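Studley Workshop: Parts and Tool Bin Check
Bin 4, January round, rechecked May 2, 2024 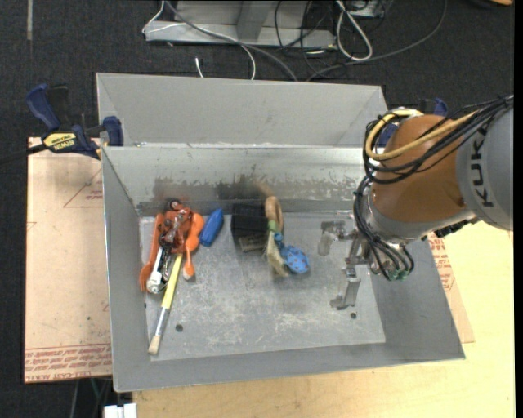
Photo: Nghĩa Nông / Studley

Floor of bin: OK. Scratches and white scuffs, surface wear only.

Two holes in floor, front left and front right: OK. Run a finger around both for burrs at each check.

Back wall, lower part: ACTION. Dark band is worn and flaking. Scrape off whatever is coming away, wipe down, look again in 8 days.

Side walls and front strip: OK. No sharp edges felt.

Contents, left side: ACTION. Tools and orange plastic items are piled too tightly. Spread them out. Metal parts are tangled with the rest and should go in a tray.

Paintbrush, yellow handle: OK. Ferrule tight. Store with bristles clear of the metal parts.

Bundle of straw-like fibers with loop handle: COMMENT. Check the blue tie. Replace if loose.

Black block with bristly or printed lower edge: COMMENT. No tag number found. Ask Clisedari if it belongs on list 692.

Load limit label: MISSING. Reordered from Gemum.

Signed: N. Nông
Copy to: Ngô, stores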